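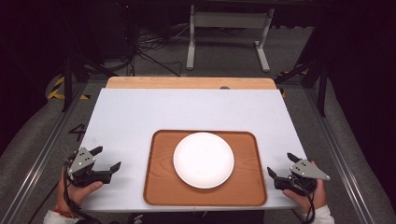 Notebook, tray and plate task, bay 4

October 31, 2022

Putting this down while it is still fresh, and with apologies in advance to whoever reads it after me, as I do tend to go on. The plan for today was to get the tray and plate data through the Keane pipeline from one end to the other, with nothing done by hand in the middle, and to find out why the tray pose keeps sliding about when the head view and the two gripper views are put together. I got a good way with the second and a fair way with the first, so on the whole I'm pleased.

The batch I used has 42 episodes in it. Same brown tray, same plain white plate, on the white board. I like this pair of objects very much for testing, even though they look so dull. The plate is white and so is the board, and the plate only shows up nicely when it has the tray behind it. Anything in our segmentation that leans on colour gets found out very quickly.

Started by replaying the head view on its own. The tray fit was lovely. All four sides come out clean from up there, the corners are round enough that the old corner finder gives up on them, but the line fit on the rim copes very well and I think we can stop worrying about it. The plate fit was good too. I had the ellipse locking on to the inner edge of the rim in some episodes and the outer edge in others, and that is worth fixing because it moves the centre estimate towards the near side of the tray. I've added a check that prefers the outer edge if both are there. It's a few lines in the plate module and I've left a comment, a rather long one.

Then the gripper views, and this was where the day went.

The trouble is easy to say and fiddly to cure. From a gripper you get one corner of the tray and two edges running away from it, and that's your lot. A rectangle with one corner and no ends can be slid along quite a long way before the score drops, and the solver was doing just that. I spent ages convinced it was the clock offset between cameras (it is always the clock offset, until the day it isn't) and went through the whole of the sync log before I let go of the idea. The offset was 3 ms. Not our problem.

What I looked at next was the edge map with the mask for the fingers switched off. 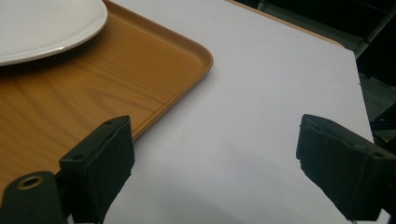

Finger mask, first go

The left finger sits right over the place where the tray edge comes down towards the corner of the view, so the edge finder was following the tray rim and then carrying on happily up the side of the finger pad as though it was all one line. The pads are black with nice straight sides, and to an edge finder that is a present. There is also the brass-coloured ring low down on the left, which the circle detector adores. I found it reported as a plate in a good number of views, tiny and very confident.

So the mask has to be better. The one in the repo was drawn by hand in February for the earlier pads and is much too tight. What I did:

- made a fresh mask from a median over 402 views, one for how far open the fingers are in each band of the opening reading
- grew it a little on the inside faces, where the pad surface is worn and the outline is ragged
- put the ring and the mount under the mask as well, for good
- dropped any edge that touches the mask for more than a quarter of its length

The last one is a bit crude and I'd be glad of a better idea. It throws away some honest tray edge along with the rubbish. Still, the false plates have gone completely, and the tray line no longer bends off up the finger.

I also had a go at the shadows. The gripper throws a soft grey patch on the board between the fingers, and the old threshold was calling the boundary of that patch an object. The gradient is very gentle compared with a real rim, so a minimum slope on the edge took care of it without any fuss. I had been dreading that one and it took less time than making the tea.

The harder business is views with no plate in them at all, where the tray corner has to do all the work by itself. 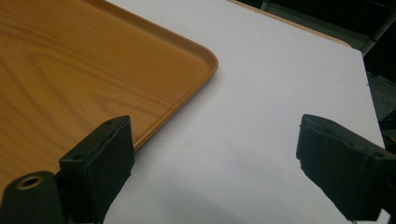 Grain, and why I now use the corner last

The wood grain is the nuisance here. Those darker streaks sweep diagonally across the tray and some of them lie close enough to the direction of the rim that the line fit picks one and is perfectly content. In a view with the plate in it, the plate pulls the answer straight again. Without it the fit can settle a whole streak inwards and the tray comes out too narrow.

For now the order is: board edge first (the tan strip along the far side is a very steady line and I should have used it months ago), then the tray size as measured from the head view and held fixed, then the corner. Holding the size fixed is what stops the sliding. I reran all 42 episodes with this and the pose stays put to my eye in the overlays, though I haven't got proper numbers. The full run gave 2,506 paired views and I only looked through a part of them, so please don't quote me.

Things I tried that did no good: blurring more before the edges (lost the rim highlight, which is the best thing we have), and using the orange alone. The second works on this tray and would fall over on the next one.

Left for next time:

- proper error figures against the head view, written out by the script and kept with the run
- check the right gripper with the new mask, I have only done the left with any care
- the fixed size ought to come from the config. At present it's typed into the fitting code, sorry
- Stondden export still wants the old field names, so the converter needs a small map
- ask for a second tray with no grain, or a quite different grain

Everything is on the branch hornaren-tray-fit. The overlays are in the shared folder under the same name, and they are rather cheering to flick through if you remember what last month's looked like. Copied the raw batch over to the Putville store as well before I shut down, all there, sizes match.

This site uses cookies to remember your settings. Accept / Manage preferences

Recent entries
Opening readings that never quite reach zero
Replay tool: stepping backwards without losing sync
Keane pipeline, notes on the new episode splitter
Board edge as a fixed line, first thoughts
Stondden export, field names and other grumbles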